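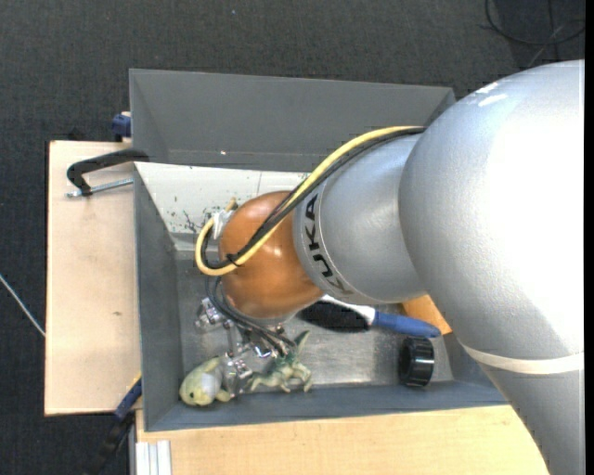
Figure 3. Arm and gripper over the mixed-item bin, Luseck site. A brush and two toy figures are among the items on the bin floor.

4.2 Changes to the sorting task

Before the trial, the returns bench at Luseck was staffed by 2 sorters per shift. Each took items from a delivery crate by hand, checked them for damage and placed them on one of the outgoing belts. Picking and judging were a single action: an item was turned over while it was being moved, and most decisions were made before it left the hand. The Tirkis cell separates these steps. The arm picks from a bin of mixed goods (Figure 3) and sets each item down at an inspection point, where a sorter decides on its route and presses one of four keys.

The bin contents were not simplified for the trial. Household goods and toys arrive together in the same crates, and the range of shapes is wide. Long items with a handle, such as brushes, and figures with thin or splayed limbs were both kept in the item set, although the supplier of the earlier Prorkden cell had asked for these to be removed. The bin is held with clamps, and its position was checked by the sorters at the start of each shift. This check was not in the original work plan. It was added in October at the request of the sorters, who had found that a small shift of the bin led to a run of missed picks along the near wall.

Three changes in the work were recorded. The first concerns posture. Reaching into the crate was the movement most often named in the earlier interviews as a cause of shoulder pain, and it is now needed only when an item has to be freed by hand. The second concerns pace. Under manual work the sorter set the speed and could slow down for a doubtful item. In the cell, the next item is brought forward when a key is pressed, and several sorters said that they held back the key press to gain a short rest. The log shows these pauses as idle time, and they were at first read by the site managers as a fault in the cell.

The third change is less easy to measure. Sorters now act on the behaviour of the arm as well as on the goods. Of the 11 sorters interviewed, most could say which items the gripper was likely to drop, and had begun to turn or move these when the bin was refilled. We refer to this as preparatory handling. It takes time, it depends on experience with the cell, and it appears nowhere in the job description. The sorting grade used at Luseck is based on items routed per hour, so a sorter who prepares the bin well is credited with nothing for doing so - the gain is counted as machine output.

The Ding logging tool stored 4,000 pick attempts over 20 shifts. Stops were entered by the sorter on duty, with a short free-text note. The notes vary in length and some are blank, so they are used here only to support the interviews. Where a note and an interview disagreed about the cause of a stop, the stop was left out of the analysis in Section 4.3.

Two limits should be stated. All sorters in the trial had done the manual task before, and their preparatory handling probably draws on that knowledge. It is not clear whether staff trained only on the cell would develop it. The trial also ran with one bin size, and the results may not hold for deeper bins in which items lie in several layers.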